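Geum-ok Hwang has fed other people's toddlers for most of her working life, and she still lights up when one of them tries a beet. "The face! They look at you like you've betrayed them, and then the hand goes back for more," she says, laughing so hard she has to put down her tea.

Hwang cooks for the Tunia nursery in Clurnetton, where lunch is at 11:30 and everybody eats the same thing, teachers included. Last year her kitchen sent out 3,460 lunches. She plans them in pencil, two weeks at a time, and crosses things out a lot.

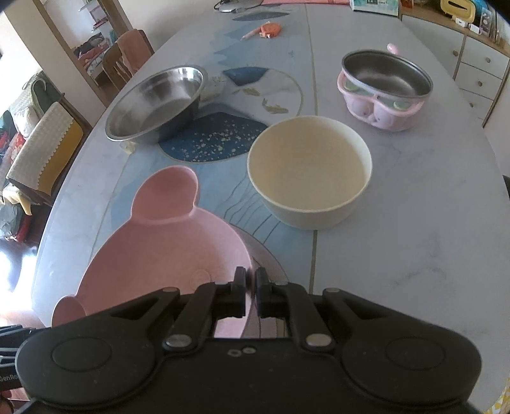

Her big love is soup, thick enough that it stays on a spoon. "Parents tell me their kid won't touch squash," she says. "Fine, so I put it out on Monday's—well, on soup day, and I don't say a word about it. I sit down and I eat mine."

She won't bargain over dessert, and she doesn't praise a clean plate. What she does like is a second try, and a third one in April if that's how long it takes. One little boy sniffed at lentils all winter before he took a bite.

"He asked for the pot!" Hwang says. "I went home and called my sister."

She is now writing her recipes down for the families, starting with the squash.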